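The Trouble With Soil in a Bottle

Every spring the garden center on my side of town clears a shelf for something that is going to fix my dirt. One year it was seaweed. Then it was powdered rock. This April it was microbes, in a brown bottle called Flultora, with a leaf on the label and a price that made me put it back twice before I bought it.

The claim was simple enough. A capful in the watering can, once every two weeks, would "wake up tired soil" and give me bigger plants with less fertilizer. I have a tired bed. It runs along the south fence, it's mostly clay, and for years I have asked it for beans and been given about 50 pods and a lot of yellow leaves. If any bed in the county needed waking up, it was that one.

So I split it down the middle with a board. Same bush beans on both sides, same compost dug in, same hose. The left side got the capful. The right side got plain water. I weighed what I picked on the kitchen scale and wrote it on the back of a seed packet until I ran out of seed packet.

What the label doesn't say

Before the beans were even up, I tried to find out what I was pouring. The bottle listed "a proprietary blend of beneficial organisms." Which ones? How many were still alive after a winter in a warehouse? I wrote to Duseck, the company that sells it, and got back a cheerful message with a coupon in it. I wrote again and asked for trial results. They sent a two-page flyer with a photo of tomatoes.

A garden soil already has more living things in it than anyone could pour from a jug. The newcomers have to find food and room among neighbors who moved in long ago, and a lot of them don't manage it. There are exceptions. The bacteria sold for coating peas and beans have a long record behind them, mainly in ground where those crops haven't grown before. But that's a particular microbe for a particular family of plants, and it usually comes as a cheap packet of black powder. It doesn't claim to help your roses.

Dong-hyun Ki has been growing vegetables for market at Vindside, a few miles up the valley, for longer than I've been writing about them. He has tried three of these products and kept none. "I'm not against them," he told me, forking leaf mold into a barrow while I stood around being no help. "I just never saw a row where I could tell you which half got it. If I can't see it and I can't weigh it, I'm not paying for it."

He does pay for a soil test. He also grows rye over the winter, keeps his boots off the beds when they're wet, and buys leaves by the truckload. None of it comes with a coupon.

The results, such as they are

My treated half gave 1,366 grams of beans over the summer. The untreated half beat it by just under 300 grams. I don't believe the microbes hurt anything. The right side sits a little farther from the neighbor's maple, and I'd guess the roots explain most of it. One bed in one summer proves very little, and I would say the same if the numbers had gone the other way.

That's a standard the sellers could stand to borrow. Pyo, another brand on the same shelf, prints a row of five-star reviews on its box, and every one I read came from somebody who had also added compost, mulch or both. Of course their gardens improved. Mine did too, on both sides of the board. The compost was doing the work and the bottle was standing next to it.
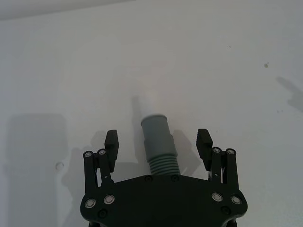
If you want to try one anyway

Leave half the bed alone. It's dull, and you will be tempted to treat the whole thing once you've paid for it, but without a plain half you'll never know. Check for a use-by date and for the names of the organisms. If there's neither, I would put it back. Keep the bottle out of the sun, and don't mix it up days ahead.

And get the soil test first. Mine came back with plenty of phosphorus, low organic matter and a pH that beans can live with, so the bed is getting shredded leaves this fall and rye on top if I get to it before the ground freezes. The rest of the Flultora is in the shed. I'll probably tip it on the compost heap.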